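Bruvden to Gather 2,000 Lab Bench Recordings for Robot Learning System

Company will record small glassware and powder handling tasks for its Bronovon project

June 24, 2024 - Bruvden today announced the start of a recording program for Bronovon, its learning system for two-armed robots in chemistry labs. The company plans to gather 2,000 examples of short bench tasks. It has 145 so far.

Each example covers one task from start to finish. The first set deals with scooping powder, pouring it through a funnel into a small glass vessel, and moving tubes in and out of a rack. These are jobs that lab staff do many times a day and that are hard to write out as fixed steps for a machine.

Work takes place at the company's Flikham site, on a bench covered in black cloth. A clear rack and a funnel held up by a cork ring are part of the setup. 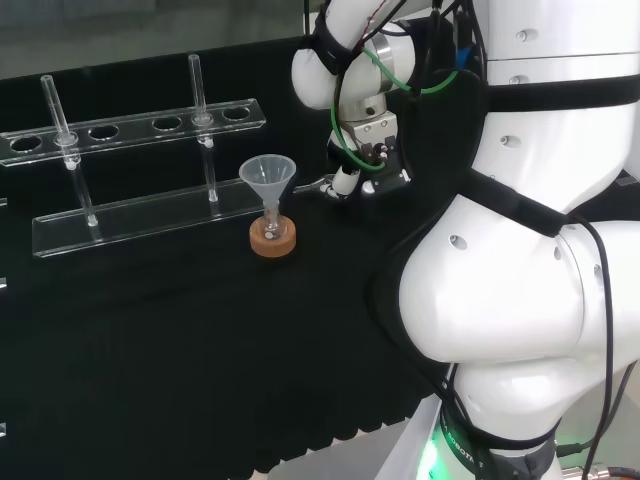

How does the system learn from the recordings? It compares what the cameras saw with how the arms moved at the same moment, over many examples of the same task, and builds a model that picks the next movement from what the cameras see now.

An operator guides the arms through each task while the cameras and joint sensors record. A second person then reviews the recording and marks where each step begins and ends. Attempts that go wrong are kept and labeled, so that Bronovon has examples of spills and missed grips as well as clean runs.

Cameras near the grippers record along with one set higher up. The higher view takes in the bench and the arms, and the lower ones give a closer look at whatever the fingers are near.

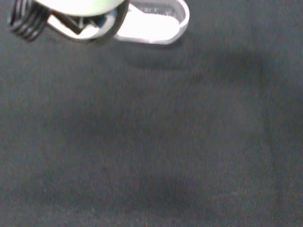 The two kinds of view are stored together and share one clock. Bruvden said early tests with a single camera gave poor results on clear glass, which is easy to lose against a dark background. Adding the closer views made the edges of tubes and flasks easier for the system to find.

Operators change the layout between recordings. The rack may be turned, the funnel moved, or the amount of powder changed. The company wants the finished set to include enough of these differences that the system does not depend on one fixed arrangement.
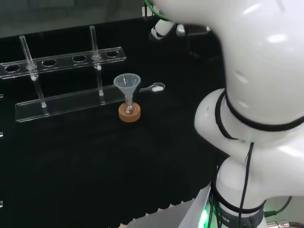 Funnel, cork ring stand and a scoop of white powder on the bench at Flikham.

Kiani, a maker of lab supplies, is a partner in the program and will help choose the next 3 tasks. Those are expected to include capping and labeling - both requested by labs that Kiani serves. Recording of the new tasks is due to start in August.

Bruvden will offer part of the collection to university research groups when the first set is complete. Groups that would like access can write to the Bronovon project office at Bruvden.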